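Wednesday, workshop notebook, after lunch

Bin liners again. I said I'd write this up properly while I still remember it, so it's going in the book before I do anything else (the sweeping can wait, it's waited all week). Used the little wooden table on the grey carpet for sorting and had the kettle on by two. 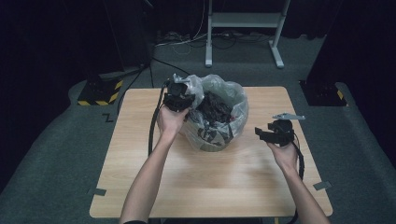
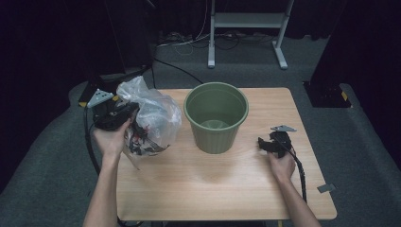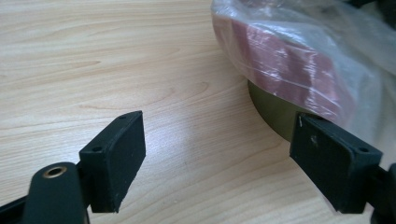 Right, waste in the small room. The old arrangement was one big sack in the corner and everybody's rubbish in it, which was fine until we started cutting the Kerar covers in there and the offcuts took over. Fabric scraps are light but my goodness they take up space! You shove them down, turn round, and they've puffed up again like bread dough. So the plan for July is a small bin by each bench and a separate clear bag for anything soft that could be used again. I like the see-through bags much more than the black sacks we had before. Look at the one on the table: even crumpled up you can tell there's a lot of dark stuff in it without untying anything or sticking your arm in to the elbow. With the black sacks I was forever opening the wrong one, and once I very nearly put a whole cut set of Urell panels out with the floor sweepings.

The bin I've settled on is the sage green one with the ribbed sides. I do like the colour. It's plastic, it has a rolled rim, and a liner folded over a rim like that ought to stay put better than on the straight-edged grey ones, where it slides down inside the first time you drop in anything heavier than a tea bag. I've still got to try it for a full week with proper rubbish in it, so don't anyone go ordering six.

Liners: the thin ones come in a box of 265 and they're fine for paper and thread. They are not fine for cardboard corners. I've been doubling them up, which rather defeats the point of buying the cheap ones, and I grumble every time. The thicker sort from Akl comes on a roll of 70 and I've had no splits so far, but they're a pig to open (lick your fingers, rub the edge, swear, repeat). If anybody has a trick for that please write it in the margin. Somebody has already written "blow on it" and I can report that it does nothing at all.

Weighed the soft waste on the parcel scales, just out of curiosity. One stuffed bag came to roughly 800 grams, which surprised me, I'd have guessed double from the size of it. So weight isn't our trouble, it's all bulk. Squashing the air out before tying helps a bit, and so does cutting the long strips in half so they don't spring back.

What goes where, until I change my mind:

- green bin: paper, thread ends, tape, used blades ONLY if they're in the blade tin first
- clear bag: clean fabric scraps bigger than your palm
- cardboard flat behind the door, and I do mean flat
- food in the kitchen bin please, I found a banana skin in with the scraps last time and it had got into everything

I'd like the dark scraps and the light ones kept apart as well, because the Fusari cushions need pale stuffing or it shows through at the seams. Might just be a second bag with a peg on it. I had a go with a marker pen on the plastic but it rubs off on your hands as soon as you pick the thing up, so pegs it is. We've got a jar of them somewhere near the iron.

Still to do: find the jar, move the hook down a bit so the shorter ones among us can reach the bags, and ask whether the Kerar lot want their big offcuts back before I chop any more of them up.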